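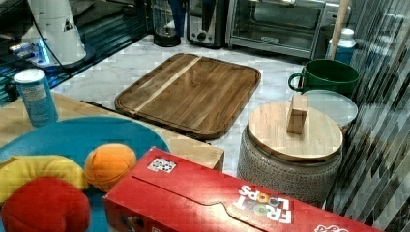

Page last changed: June, 14:20

Kitchen sockets go off at breakfast – too much plugged in?

Daryna Skoryk

We moved into a rented flat in the spring and the kitchen sockets keep cutting out. It happens two or three mornings a week, usually between seven and half past. The lights stay on, and so does the cooker, but all the sockets in the kitchen and the one in the hall go dead. I go to the cupboard by the front door, push the switch back up and it is fine until the next time.

My partner thinks we are simply using too much at once. I bought a Zonix plug-in meter to check. The kettle shows 2993 watts, the toaster oven shows 1377 when it is heating, and a portable heater we sometimes have on in the corner shows 2436. The fridge is hardly anything. The meter only does one socket at a time, so I haven't been able to measure everything together.

The heater and the toaster oven have been sharing an extension lead, as there aren't enough sockets on that wall. The kettle goes straight into the wall.

The switch that drops is the wide one with a small button marked T. The narrow ones next to it have all stayed up so far. The letting agent (Durnent) says to "reduce usage" and won't send anyone unless I can show there is a fault. Are they right? And is there anything I can test myself without opening anything up?

oldbrickhouse

Yes, too much on. Buy a smaller kettle. We had the same in our last place and it stopped when we did that.

Pete in the Fens

I don't agree with the answer above. The wide switch with the test button is an RCD. On most boards it doesn't trip because of how much you are using. It trips when some of the current is leaking to earth. Overload is dealt with by the narrow switches, and you say those are staying up. If the kitchen is on an ordinary 32 amp ring, your kettle and toaster oven together come to 19 amps, and it should carry that without complaint.

So it is more likely that one of your appliances is leaking, or there is damp in a socket, or the wiring has a fault. Anything with a heating element is a suspect, and kettles and old heaters are near the top of my list. Outside sockets are another, if you have one.

What you can do safely:

Reset the RCD, then unplug everything on those sockets. Switching off at the wall isn't enough, the plugs need to come out. The fridge can go without for a short while if you keep the door shut.

Plug things back in one at a time and use each one properly. Boil a full kettle, let the heater get up to temperature.

Write down what was on whenever it drops. Leaks can add up across several appliances, so it may be a pair of them and not a single culprit.

If it trips with nothing plugged in at all, stop there. That is the wiring, and it is the landlord's job.

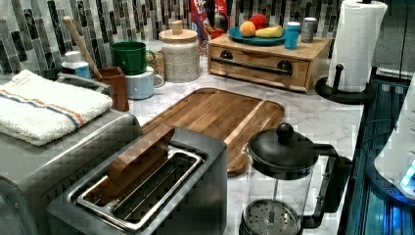
Toaster on a worktop

Separately, please take the heater off that extension lead today. 2436 and 1377 is 3813 watts, and a 13 amp lead is good for about 3000. The fuse in the plug may put up with that for quite a long time while the lead gets hot. The heater should have a wall socket to itself. If the plug or the lead shows any browning, throw it out.

When you write to the agent, say "the RCD is tripping" and leave the word overload out of it. Ask for a copy of the latest electrical safety report too. In England a rented flat has to have one, and it should be no more than 5 years old.

Daryna Skoryk

Thank you. The heater is on its own socket now and the extension lead is in the bin, it had gone a bit brown round one of the holes. I did the unplugging test last night. Everything held until the heater had been on for ten minutes or so, then off it went. I tried it again this morning with only the heater plugged in and got the same result. I've emailed the agent for the report anyway.

Pete in the Fens

That'll be the heater then. Don't use it again, even on another circuit. If it still trips without it, go back to the list and start with the kettle.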